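Otine Widens Gripper Trials to Soft Goods

Jul 4, 2022
By Sekar Pattinasarany

KIVULCOMBE – The Otine automation laboratory has begun the second stage of its gripper comparison program, moving from rigid parts to clothing and other soft goods. The laboratory announced the change in a notice to its member firms.

Under the program, 4 finger designs are being tested on paired arms under the same controller settings. Each design must complete 2,000 grasps before its results are released. The first stage, which opened in April, used molded blocks and cartons supplied by Lubis, a packaging firm based in the town.

Fabric was added at the request of members who handle returned garments. According to the notice, cloth places different demands on a gripper because it folds under light pressure and seldom presents the same edge twice. Dark garments have been given priority, as members reported that their existing cameras had difficulty finding creases in them.
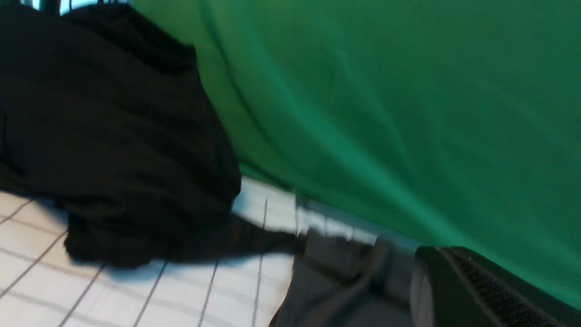
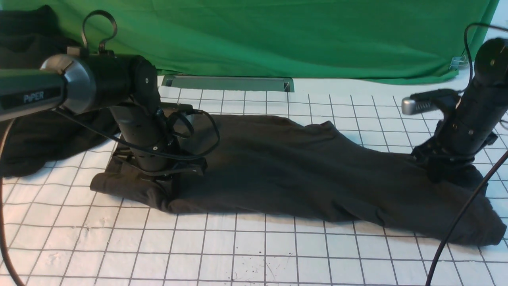

Two camera positions are also under review. A wrist camera gives a close view of the fingers and the cloth next to them, while a higher camera takes in both arms and the work surface. The laboratory will report on each position separately and then on the two in combination.

Members have asked whether textured finger pads wear faster than smooth ones. The notice states that pads will be inspected at fixed intervals and that replacements will be recorded as part of the operating cost of each design.

Control software for the trials is provided by Nornama under a 3-year agreement. The software will remain unchanged until the soft goods stage is complete – a condition set by the laboratory so that results from different fingers can be compared directly.

Ten member firms will receive the full report. A shorter version will be available to the public on request from the laboratory office in Kivulcombe.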